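夹爪对比：先看接触，再看成功率

打印本页　发送邮件给朋友

站内搜索　请输入关键词　搜索

Nesterden的测试工程师Anoma Roy今年把大部分工时放在末端执行器的横向对比上。机械臂不换，控制器不换，只换夹爪和指尖。她负责的两套方案在内部分别叫Magesa和Prondia，前者行程大，后者指尖薄。

“同一条臂上比，数据才有意义。”她说，“换了臂，关节摩擦和控制延时都变了，最后不知道是在比什么。”

对比以家用物品为主。每套夹爪在每个任务上做60次，起始位姿由脚本随机给出，夹持力上限固定为29牛。Roy认为海绵和布料最容易暴露力控的问题：位置环可以准确到位，指尖却可能已经把物体压到底。烤箱门是另一类任务，末端要沿弧线走，夹爪在侧向受力，指根的间隙会直接反映到轨迹上。
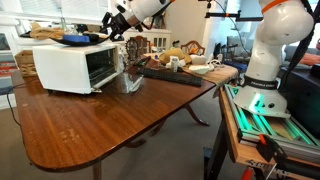
两处机位，同一张桌子，机械臂末端都装着黑色夹爪。
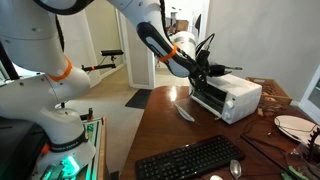
Nassoro Rotich对这种比法有保留。他认为60次太少，两套夹爪的成功率若只差几个百分点，不足以作为选型依据；他还提到，指尖垫磨损后摩擦系数会下降，应当先空跑1,000个开合循环，再开始计数。

Roy同意磨合这一条，次数则维持不变。“我看的是失败类型。滑脱、碰撞、力超限，分开记。”按她的记录，Prondia在开门任务上的成功率为77%，失败多数是滑脱；Magesa的滑脱较少，但接近把手时更容易碰到门框。

腕部相机的安装位置尚未确定。大行程夹爪张开后会挡住一部分视野，她倾向于把相机外移，并重新做手眼标定。外移之后线缆要加长，腕关节转到极限时是否受拉，还要单独测。

下一轮测试定在9月，地点改到Jestdale，届时只更换指尖垫，其余参数沿用本轮设置。

打印本页　发送邮件给朋友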